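Search this site Enter keywords Go

Plistdale Library Annex Refits Study Desks With Shelf Units

16th February | By Staff Writer | 11 comments | 28 shares

The Plistdale library annex has finished fitting desktop shelving in its second-floor study room. The work covers 16 desks. Each position now has a shelving unit at the back of the work surface, with small cubbies along the top and open compartments underneath.

The units were supplied by Drandwood, which also delivered the desks. Installation was handled by Jander under a contract that includes one follow-up visit in April to check fasteners and level the desks again if the floor has settled.

Under the annex's layout guide, large hardcover books are to be stored flat in the upper cubbies. Thin booklets may stand upright against a shelf support. Bags and small cases go at desk level, below the cubbies, so that the front of the work surface stays clear for writing.

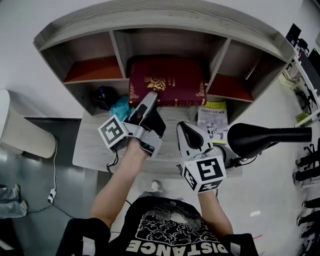

How much weight can the upper cubbies carry? The limit set by the annex is 11 pounds per cubby, spread evenly across the board, with the heaviest item placed closest to a vertical support.

The limit applies to the cubby boards only. Items in the lower compartments rest close to the desk surface and are limited by the rating of the desk itself, which is 123 pounds including the shelf unit. Users are asked not to lean on the top board or use it for storage.

Cables are to be kept along the side edge of the desk and must not cross the floor between positions. Lamps and speakers are permitted if the base sits fully on the work surface. Clamp-on fittings are not permitted on the shelf uprights.

The study room was closed for over 28 hours of scheduled opening time during the work. Books held on the old wall shelves were moved to the Ní Bhriain reading room on the first floor and will stay there until the catalog records have been updated. Requests for those titles should be made at the first-floor desk.

Desk bookings have resumed on the normal schedule. Each booking covers one desk and its shelf unit, and all personal items must be removed at the end of the session. Items left in the cubbies overnight will be taken to the front counter and logged. Loose shelf boards or damaged edges should be reported with the desk number so that they can be added to the April visit.

28 shares | 11 comments | Leave a comment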